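Round velvet chairs and loose pillows – does anyone keep these looking decent?

Started by gorunness, 2025-01-08

gorunness
Forum regulars keep telling me a round barrel chair is the most comfortable thing you can put in a reading corner. I've had one for a while and I'm not convinced. It's the brown velvet kind with the vertical pleats that wrap around the back. The seat is so deep that I can't sit upright without something behind me, so I have three pillows, and every evening they end up all over the place.

The store blog said to "layer for depth," two grays and a pink. Fine in their catalog. My floor is tile and nothing that lands on it looks layered.
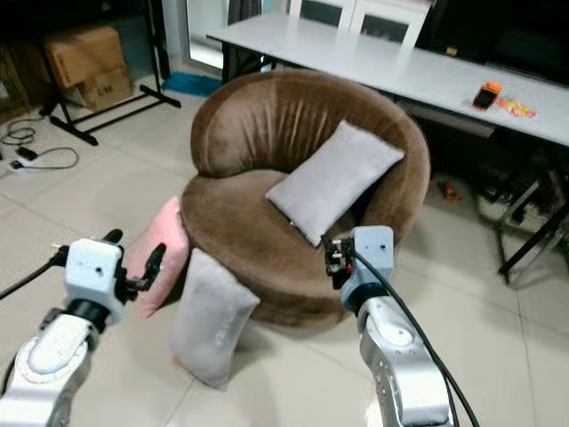 One gray on the seat, the pink and the other gray down on the tile. Current state of the reading corner.

So is there an arrangement that works on a curved back, or is this a chair for people who don't sit in it?

plainpine
Rectangular pillow on a round seat. There's your problem. It has no corner to sit in so it tips over diagonally like yours is doing. Get one round pillow and give the other ones away.

gorunness
Everybody says round pillow. I tried my sister's round one for 2 weeks and it slid down exactly the same. Velvet on smooth cotton, no grip.

tiketti_fan
I have the Tiketti chair, which is close to yours but green. One long lumbar pillow, pushed right into the curve, and that's it. Been fine since last February. I paid 30 dollars for the pillow and would pay it again.

curbfind_joe
30 dollars for a pillow is nuts. Fold a towel, put a cover on it.

plainpine
A towel goes flat in a week, Joe.

curbfind_joe
Mine didn't. Fold it better.

mopbucket
Can we talk about pillows on the floor for a second? I would never. Whatever is on the tile goes on the pillow and then on your face. Get a basket.

gorunness
The floor gets mopped. And a basket is one more thing to walk around, I already have the long table behind the chair. I don't see how storing them helps when the point is to sit against them.

northporch
Going to disagree with the lumbar people. On a deep seat you want height. Stand the two grays on end side by side against the back, pink in front of them, lean on all three. I do this on a Cordeiro round chair with a seat about as silly as yours sounds. You do have to put it all back after you get up.

plainpine
"You do have to put it all back after you get up" is what the OP is complaining about.

northporch
It takes a few seconds. Some of us make our beds too.

gorunness
Tried northporch's version just now. Looks good, I'll give it that. Sat down and the pink one shot out the side within a chapter. Has anyone used those grip pads? Neton sells a sheet of them and the reviews read like they were all written by the same person.

tiketti_fan
Used them. They hold, but they flattened the pile on my velvet and I had to steam it back. Test on the underside first.

mopbucket
Rug gripper from the hardware store, cut to size. Same stuff.

curbfind_joe
Or a towel.

gorunness
I'll try a scrap of rug gripper under one gray before I spend anything. The pink goes to the bedroom for now. Will post if it holds up, but I'm not expecting much.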